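3.2 Collecting demonstrations in simulated rooms

All demonstrations used to train the policy were recorded in simulation. We built the rooms with Dokora, our in-house scene generator, which fills a floor plan with furniture, doors, wall hangings and small household items and then gives each surface a color and a texture. The floor plans come from the Grenthorpe set described in Section 3.1. A person drives the arm through each task from a desk, using a hand controller, and the system stores the wrist camera view, the joint positions, the finger opening and the operator's command at every step. Nothing is recorded from outside the arm for training, so the wrist view is the only picture the policy ever gets.

We collected 2000 demonstrations in this way. Each one starts from a random arm pose in a random part of the room. This is a change from the earlier Mladenović setup, where the arm always began above the work surface with the target in view. We found that a policy trained on those starts did well while the target stayed in view and badly once it had drifted out. It had never been shown what to do when the camera was looking at a wall, so it tended to hold still or make small circles. With random starts the operator often has to turn the wrist and search before any reaching can begin, and that search is kept as part of the demonstration.

Operators were given few rules. They were told to keep the fingers open while moving between places, to avoid fast turns of the wrist, and to stop the recording if the arm touched a wall or a door. They were free to choose their own path. Two operators given the same room and the same start would often take quite different routes, and we kept both. Figure 4 gives a sense of how much the wrist view changes within one setting.
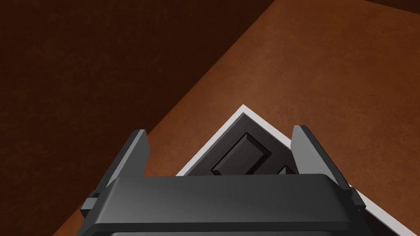
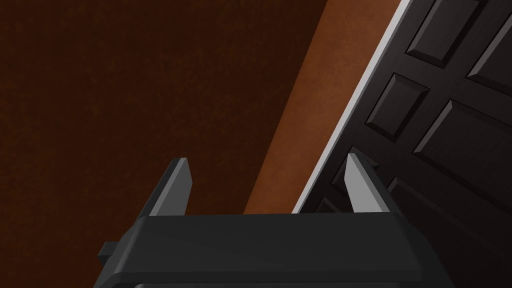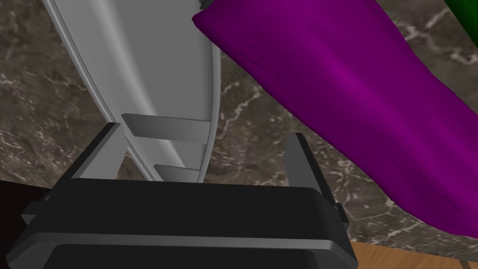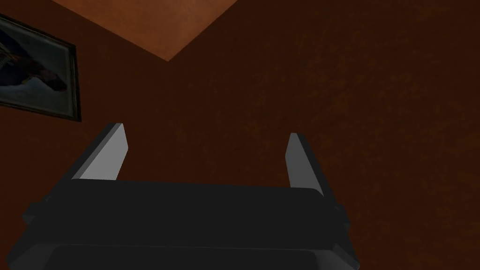

Figure 4. Wrist camera views from the simulated collection. First: a square object with a white rim on a tabletop. Second: a paneled door and the wall next to it. Third: a gray curved object and purple cloth on a marble countertop. Fourth: a wall, part of the ceiling, and a framed picture. The gripper is visible in every view.

The gripper takes up a large part of the lower image throughout. In an early version we masked it out, on the grounds that it carries little information the joint readings do not already give. Results were worse with the mask. Our best guess is that the fingers act as a fixed reference: the policy can judge where an object lies by its position relative to the two fingertips, and it loses that with the mask in place. We now leave the image as it is, with no crop.

Views that hold no target, such as the second and fourth in Figure 4, raised the question of labeling. We tried three schemes. The first dropped all such steps. The second kept them but gave them a lower weight in the loss. The third kept them at full weight and added a short text label, "search", to the step. The third scheme gave the best results in rooms the policy had not seen, and it is the one used for every result in Section 4. The labels were added by hand after recording, by marking the step at which the target first came into view and labeling everything before it. Where a target came into view and left again, only the first stretch was labeled - a simple rule that we did not try to improve.

Color was a second concern. Many of the generated walls and work surfaces fall in the same brown range, and under dim lighting the fingers and a dark object can be hard to tell apart. We did not brighten the images. Light direction and strength were drawn at random once per room and then held fixed for the whole demonstration, so shadows stay consistent as the wrist turns.

Recordings were checked before use. Justinas Mockus reviewed each file at double speed and removed those in which the simulator had let the fingers pass through a surface, or in which the operator had plainly lost track of the target and given up. Removed files were recorded again from the same start. The set was frozen on September 7, 2021, and later fixes to the scene generator are not reflected in it. The rooms held back for testing, which we call the Dostitz split, were made with the same generator and were never shown to the operators.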